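Türdaten Nistby, Simulation: README / Datenblatt

Stand: Juli. Noch nicht fertig, bitte vor dem Training einmal komplett lesen.
Inhalt: teleoperierte Episoden in einer simulierten Wohnung, zweiarmiger Roboter, Aufgabe Tür. Kein Realdaten-Anteil.

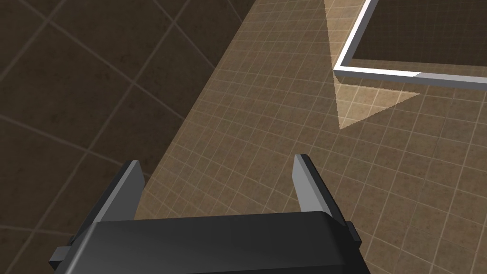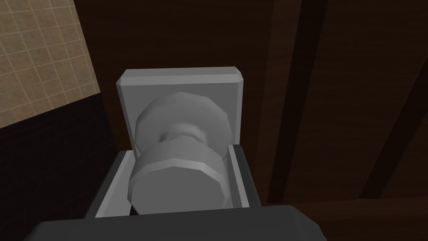
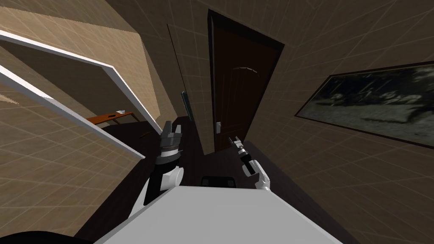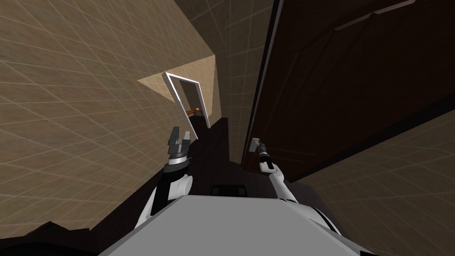

Alle Renderings: Matěj Koubek / Projekt Vumard. Weitergabe nur mit Datensatz.

Umfang
3829 Episoden, nach Filterung. Abgebrochene Läufe liegen extra unter verworfen/, nicht mitgezählt. Bitte nicht einfach dazumischen, da sind auch Läufe drin, wo die Physik explodiert ist.

Ansichten
Kopfkamera plus Handgelenkkameras. Kopfbild zeigt immer den eigenen Torso und meistens beide Arme, das ist so gewollt. Nicht rausschneiden, das Modell soll die Armstellung mitlernen. Handgelenkbilder: Palm unten im Bild, Finger davor.
Das Kopfbild kann stark gekippt sein, siehe die beiden Flurbilder. Wird nicht geradegerechnet. Wer es gerade braucht: Kamerapose liegt pro Schritt bei, selber drehen.

Aufgabenvarianten
- anfahren: bis vor die Tür, Greifer offen
- umgreifen: Finger links und rechts an den Knauf, noch kein Zudrücken
- drehen und ziehen
- durchfahren
Umgreifen ist das, wo die meisten Fehler passieren. Im Knaufbild oben sieht man, wie wenig Luft zwischen Rand und Fingern ist.

Aktionen
Gelenkziele für beide Arme, Greiferöffnung als Wert 0 bis 1, Basisgeschwindigkeit. Alles in einem Vektor, Reihenfolge steht in aktionen.txt. Achtung: in alten Exporten waren links und rechts vertauscht. Ab Issa-Export ist es richtig. Im Zweifel neu runterladen.

Aufnahme
2 Bediener, beide eingearbeitet, abwechselnd. Steuerung per VR-Controller, Aufzeichnung läuft ab Freigabe und stoppt von Hand. Deshalb am Ende oft ein paar tote Frames, rund 6 pro Episode. Skript zum Abschneiden ist dabei (kuerzen.py), läuft aber noch nicht unter Windows.

Bekannte Probleme
- Viele Frames ohne Kontakt, Greifer leer über gekachelter Fläche. Zum Lernen vom Griff wenig wert, für die Anfahrt schon. Ggf. runtergewichten.
- Knauf hat grobe Facetten, Kollisionskörper ist aber rund. Optik und Kontakt passen also nicht 100 % zusammen.
- Dunkle Böden und Wände im Schatten: Tiefenbild dort verrauscht (absichtlich dazugerechnet, Parameter in rauschen.cfg).
- Wände mit feinem Raster. Ein erstes Modell hat sich daran orientiert statt an der Tür. Texturen tauschen hilft, Dordale-Texturpaket liegt bei.
- Sprachlabels nur auf Deutsch, teils mit Tippfehlern. Wird nachgezogen wenn Zeit ist.

Aufteilung
Training und Test nach Startpose getrennt, nicht zufällig pro Frame! Bitte so lassen, sonst sind die Zahlen nicht vergleichbar.

Fehler gefunden
An Matěj, mit Episodennummer und Zeitschritt. Ohne Nummer kann ich nichts suchen. Sammle bis Freitag und spiele dann ein, Änderungen stehen in aenderungen.txt.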